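The Long Poem Comes Home to Sarncombe

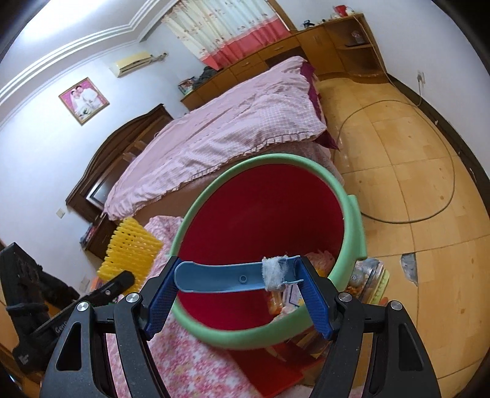
A light-blue plastic piece wound with white fiber, held over a round trash bin in a bedroom.

29 Aug 2021

Hammad Orakzai wrote most of his new book in the room he slept in as a boy. He moved back to Sarncombe in May, two years after his father's death, with a suitcase and a first draft he didn't like much. The draft was a set of short lyrics. The book that came out of it is a single poem of 1,959 lines.

"I wanted 2,000," he says. "I kept adding lines to get there and they were all bad, so I took them out again."

The poem is called "Skornier," after the street where the family lived. It is built almost entirely from dedications. Each section opens with the word "For" and names someone: a bus driver, a cousin who sold phone cards, the woman who cut hair in her kitchen, a boy who drowned in the reservoir. Some sections run to several pages. The shortest is 3 words long.

Dedication poems can turn into lists, and parts of "Skornier" do. The middle stretch, with its run of shopkeepers, goes slack, and a reader could skip ten pages there without losing the thread. Orakzai knows this. His editor at Givbridge, the small press that took the book, asked him to cut the shopkeepers by half. He cut one.

The strongest writing is about the father, who repaired sewing machines and hated to be thanked. He is never named in a "For" line. He turns up in other people's sections, carrying something or waiting by a door, and by the end he has been in 27 of them. The effect is slow and it works.

Orakzai doesn't talk much about influences. He mentions hymns, the phone book, and a teacher called Siddiqui who made the class copy poems out by hand. He still does that with his own drafts. He says his hand gets bored before his eye does, and when it gets bored he crosses the line out.

He read from the poem at the Sarncombe library this summer. A few of the people in it came. One man stood up afterward and said his section had the wrong color car. Orakzai fixed it before the book went to the printer. The car is green now, and the line has an extra beat that he says still bothers him.

"Skornier" is out from Givbridge in paperback.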